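Ticket: Marker sort task, arms drop or double-grab
Opened by: Golshifteh Yazdani
Queue: Kazemi bench support
Status: open, waiting on Wulberg
Date: 2026-08-29

Hi again, it's me with the markers. Short version for whoever picks this up: we're trying to get the two-arm bench to do the dullest tidying job I could think of, which is picking loose pens up off a table and putting them in baskets. My six-year-old can do it (she won't, but she can). The arms can do it too, sort of, and I need help with the sort of.

Software is the Clakow planner, same build we've had since February. Nothing changed on the Isside side that I know of, and I did ask.
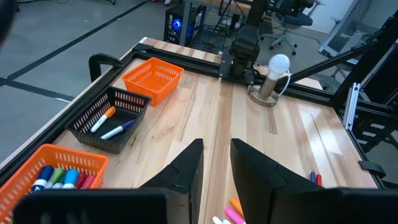 What goes wrong most is the approach. The gripper comes down, the fingers close, and it either gets the pen by the very end or it gets two at once. I ran 47 picks in the last batch. 20 were clean. 14 were double grabs and the rest were plain misses or drops on the way over to the basket. For a person that would be a terrible day at a job nobody trains for!

Things I already tried, so please don't send me the checklist:

Restarted the planner and both arm controllers. No change.
Redid the table calibration, twice. Helped for a little while, or I imagined it.
Turned the closing speed way down. Fewer drops, but now it takes forever.
Wiped the finger pads. No difference, though they did need it.

Update, same day. Wulberg asked whether the misses go with color or with spacing. My money is on spacing. A pen sitting by itself is an easy job, like the light-blue one lying alone just below the gripper, and I'd expect the arm to get that sort nearly every time. The tight cluster just right of the green one with the white barrel is the kind that kills us, purple and pink and two oranges all fanned out in different directions, because the planner wants to see one long thin shape and there's a whole bunch of them touching.

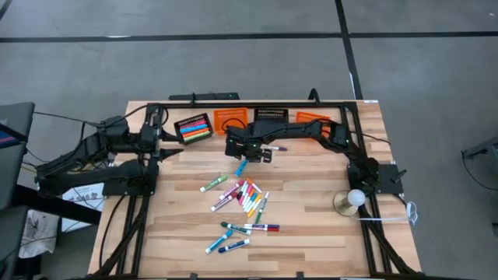
I pulled the log for the failed picks and the confidence score is high on nearly all of them, so it isn't even worried. I'd feel better if it was worried. Could someone tell me where the threshold lives? I found a setting with a default of 500 and no units, and I'm not touching it until I hear back.

Update 2. Got a reply (thanks, that was fast). The 500 is a timeout in milliseconds and has nothing to do with grasping, so good thing I left it alone. The suggestion was to add a nudge step: if two shapes touch, push them apart first and then pick.

Tried it.

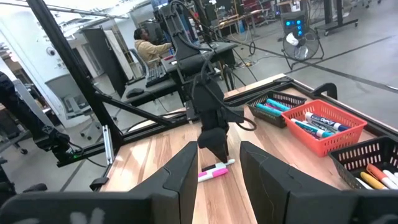
The nudge works better than I thought it would, and it's kind of fun to watch, but it has its own problem. Sometimes it pushes one pen right up against a third one and then has to nudge again, and again, and I sat through one round where it chased the same pen halfway across the table. I'd like a limit on how many nudges it gets before it gives up and moves on to something easier. Is that in the config or do I have to ask for it?

My boss wants to know if this means we can have it clear the packing bench by the end of the year. I told him it can clear a packing bench if the packing bench has pens on it, well spread out, and you're not in a hurry. He wrote that down, so now I'm a little nervous.

Last thing, on grip angle. Even with a single pen between the fingers I get a tilt, and I want to know if that's okay for dropping into a basket or if I should be making it regrasp. Attaching one for reference. 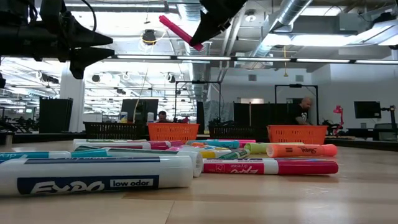
Pink marker in the gripper, hanging at a diagonal, with nine more on the table.

Leaving the ticket open. Please reply on the nudge limit first, the tilt can wait.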